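Owl number blocks and lacing strings: frequently asked questions

Sullbridge Toy Library, sorting and care
Last revised July 26, 2019, by Aniela Kurek

These notes cover the threading kits kept in the small parts section: printed number blocks, coloured strings and open bins. They apply to sets on loan and to sets held for sorting.

What counts as a complete kit?

A kit is complete when every block and every string on its inventory card is present. Bins are recorded separately and may be exchanged between kits. The packet that came with the strings is kept if it is legible.

The strings have been returned in one mass. Where do I start?

Place the whole mass on a flat, plain surface and remove the blocks first. A block resting on a string holds it down and tightens any knot beneath. Lift it clear and check whether a string is attached before moving it away. Then find a free end and follow it back through the loops by hand. Do not pull two ends in opposite directions.

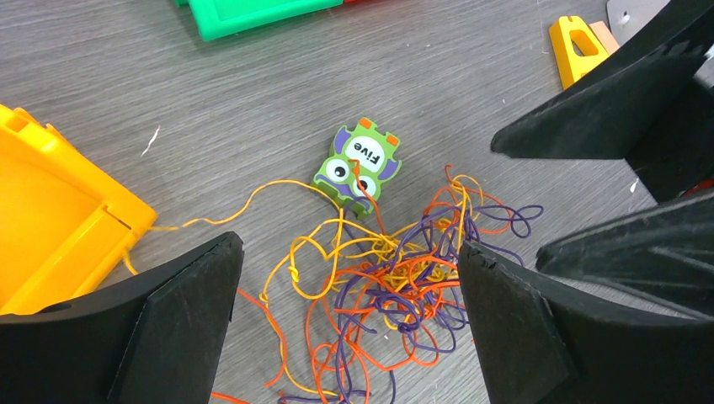 Which colour should be freed first?

Start with whichever colour lies on top for most of its length. Work it out completely before taking up the next one. If two colours cross repeatedly, loosen both by pushing slack into the crossing, then withdraw the upper one.

Can I cut a knot that will not open?

Only if the string will still meet the minimum length on the inventory card. Try a blunt plastic needle first. Cut strings go in the spares envelope, marked with their colour.

How should the bins be assigned?

One bin per string colour is the usual arrangement, with the blocks held apart. The bin does not have to match the colour of its contents, but the card must say which is which. Ryszard Ostrowski keeps the master list for the Stojanovska kits, which use a different order from the Pralell kits.

Do the bins need to stand square to each other?

No. They need to be within reach and open at the top. Leave clear table between them so that a trailing end is noticed before the bin is lifted.

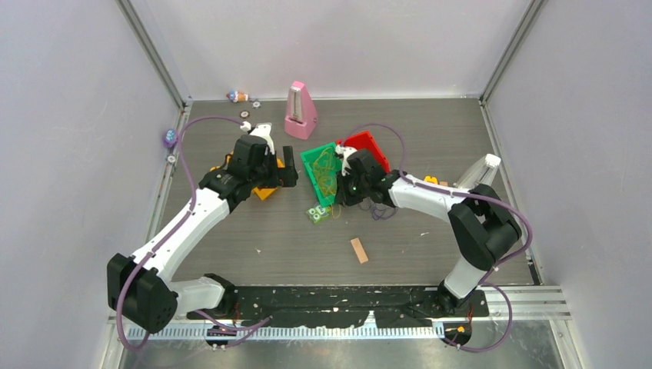

Strings that have been separated should be laid in loose loops, never wound round the fingers. Tight winding leaves a set in the fibre and the string will twist again when it is next used. For storage beyond February, fold each string in half twice and fasten it with a paper band.

How are the strings cleaned?

Hand wash in cool water with a little mild soap, one colour at a time, and dry flat. Wipe blocks with a damp cloth. Do not soak them.

How many strings may go in one storage bag?

The limit is 5, all of one colour. Larger quantities go in the Vusametti drawer, which holds 100.

Where do I report a missing block?

Write the number word printed on it on the kit card and hand the card in at the desk.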